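Equipment planning for hand-held gripper work

Equipment planning for hand-held gripper work is the business of deciding what to buy, what to borrow and what to put aside money for before people start recording everyday tasks with grippers held in their own hands. It covers the grippers themselves, of course, but also the spare parts, the storage, the chargers and cables, and the surprisingly long list of ordinary household things that end up on the table. The term is used mostly by small groups working in homes and rented rooms, where there is no stockroom down the hall and a forgotten item can mean a wasted morning.

Background

For a good while, groups new to this sort of work tended to borrow their budgets from fixed robot arms, which made for odd reading. There would be a generous line for mounting and floor preparation, neither of which a hand-held tool has much use for, and next to nothing for travel cases or worn finger pads. Emmett Zamora, who planned purchases for the Tretwood household project, drew up a plainer worksheet that started from the task and worked back toward the tool. It came to be called the Nunach sheet, after the street where the project kept its office, and other groups copied it freely and changed it as they liked.
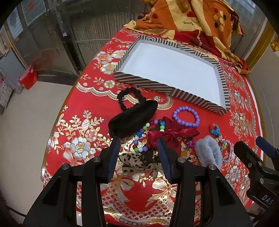 The sheet asks first how many hands a task needs. Tidying small, soft things into a container is usually planned for a pair of grippers, one for each hand, and so every cost that follows (pads, cables, cases, time spent checking) has to be entered twice. Zamora was fond of reminding people that a pair with one broken half is a single gripper, and he liked to see one spare unit for every two pairs in use, though plenty of groups have managed with less and simply crossed their fingers.

Task materials

Props are the line most often left blank, perhaps because each one costs so little. A session built on hair accessories might call for scrunchies, satin bows, bead bracelets and a shallow box to put them in, and the list grows quickly once variety is wanted. Plush, velvet, satin and hard round beads all ask something different of the fingers, so a mixed set bought at a market stall is generally thought better value than a large pack of one kind. Tretwood's first list ran to 133 items, of which 62 were already in somebody's drawer at home and did not need to be bought at all.

Tables, tablecloths and bedding are normally left as they are found. A planner who budgets to replace them is spending money to make a home look less like one, and the older guides are rather firm on the point.
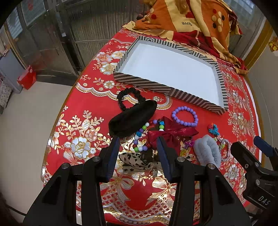 Spares and wear

Finger pads are treated as a consumable, much like printer ink. The usual habit is to order them along with the grippers and to keep a small bag of screws in the same case, sorted by size. The Kapoor edition of the sheet, a later revision, sets the repair allowance at 12 percent of the purchase price and adds a separate line for cables. Groups that work in several homes a week often raise that figure after their first June, when they have seen what car trunks and stairwells do to a case.
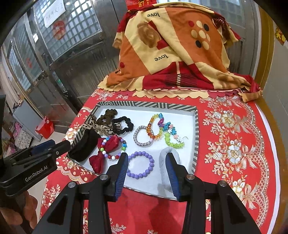 A pair of grippers in use over a tray of hair accessories and bead bracelets.

Time and people

Hours are entered on the sheet beside the hardware, which new planners sometimes find strange. The Fallen supplement suggests allowing 80 minutes for setting up and packing away at each home, with the props counted back into their bag before anyone leaves. It also provides a column for replacing lost beads.

See also

Gripper finger pads
Household task recording
Nunach sheet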